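Chapter 3
A Visit to the Workshop

Each October the Gurkodham center opens its doors, and 738 people came to the last open day. Adaeze Usman led the kitchen demonstration, a short lesson in handling dishes with two-fingered grippers.
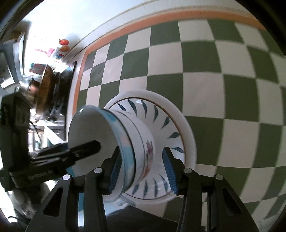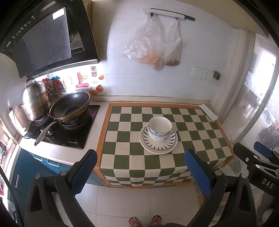 3.1 What Visitors Asked

Most questions were about grip – how hard should the fingers press on a bowl? Usman's answer is the starting point for this chapter. Read Table 3.1 before going on.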